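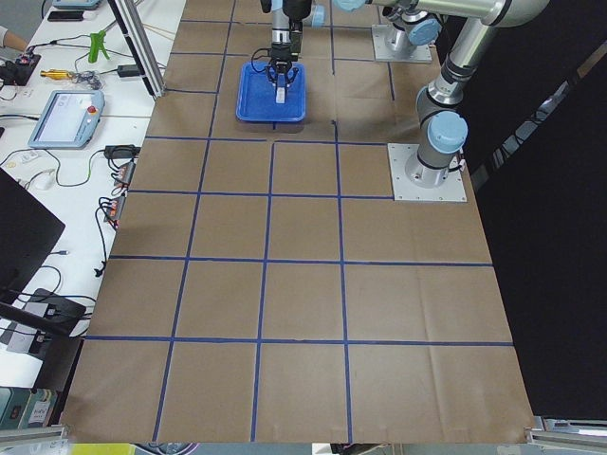 Two arms over the taped board, with the far gripper at the blue tray.

Disico Bench Notes
February

I've been promising a thread on table rules for ages, and a couple of you asked again this week, so get yourself a drink, because I do go on. These are the house rules for a table with two arms on it. They're small and a little fussy, and I've grown very fond of them.

First, where this comes from. I look after the shared robot bench at Disico, and before that I did much the same thing at Deseo, where we had one arm and a rule sheet of 64 lines. I wrote a good many of those lines myself, so I can say with love that hardly anybody read past the first page. The sheet we use now has 30 and fits on one side of paper if you don't mind small print.

Rule 1 is that the tape is the map. We cover the table in brown kraft paper and mark it out in squares with blue tape, and every written procedure names a square. "Put the tray near the back" is how you end up with two people picturing two different places, both of them perfectly sure. Name the square and everyone goes home on time.

On a related note, re-tape the whole line! Please don't patch a lifted end with a fresh little piece on top. The patch always goes down a hair crooked, then somebody lines a tray up to the patch, and you lose a morning to it. (I have lost that morning. I was the somebody.)

Paper gets replaced when it tears or when a seam lifts enough to catch a fingernail. Creases are fine. I used to change it for creases too, and I went through a shocking amount of kraft paper before a colleague gently asked what I thought the creases were doing to anyone.

Rule 4, base plates. Each arm is bolted to its own plate, and before the first run of the day you put a hand on each one and check the bolts. With the power off, of course. It takes less time than reading this post. Initial the sheet when you've done it, and initial it for the check you did, please, as opposed to the one you're sure you would have done.

Now the one people argue with me about: one arm moves, one arm parks, unless the job has been signed off for both. I know it's slower. I know your program is lovely and the paths never cross. Run it in simulation, run it at reduced speed with someone watching, get the sign-off, and then you may have both arms going with my blessing and probably a cookie.

Reduced speed, for us, means a cap of 200 millimeters per second at the tool for anything new. Our own number is lower than it strictly has to be, and I'm comfortable with that. "New" includes last week's program with one point moved. I'd say especially that!

The teach pendant lives on the bench beside the table with the red stop button where a hand can get to it. Nothing goes on top of it. No notebooks, no gloves, no sandwich. If you carry it around to the other side, say so out loud, and say so again when you put it back. It feels silly for a day or two and then it just becomes how people talk in there.

Cables, oh dear. I'd love to tell you we have this one solved. The rule says bench cables stay on the bench and arm cables stay clear of the joints through the full move, which you check by jogging slowly and watching the cable the whole way instead of the gripper. The arm side we're good at. The bench side is a work in progress – power strip, adapters, hand tools, the usual nest – and tidying it is on my list right under writing this thread.

Loose tools are a separate line on the sheet. Screwdrivers and clamps belong on the white bench and never on the paper, even for a second, even if you're coming right back. Moschos, the little outfit we traded rule sheets with, has people call "paper clear" before anyone presses start. I stole it the same afternoon and I'm not a bit sorry.

Trays! A tray sits flat inside one square, and it doesn't straddle tape. For small upright parts, I like the gripper to come down over the tray, hold the part, and pause there a beat before it lets go or lifts. You'd be surprised how much you can catch in that pause if you're looking. We write it into the procedure as its own step so it doesn't get trimmed when somebody is chasing cycle time.

Keep your hands off the paper whenever an arm is enabled. If something tips over, stop, disable, fix it, back away, start again. Yes, for one tiny part. Yes, every time.

Last bit, for the folks setting up their own bench. We go over the rules every 6 weeks and anyone can strike a line if they can explain what it was for. The Luvix project starts on this table soon and I expect they'll want to move half my tape, which they're welcome to do as long as they redo the map on the wall too.

If you want the sheet, reply here and I'll send it along once I've fixed the typo in line 12 – it currently tells everyone to "park the other army."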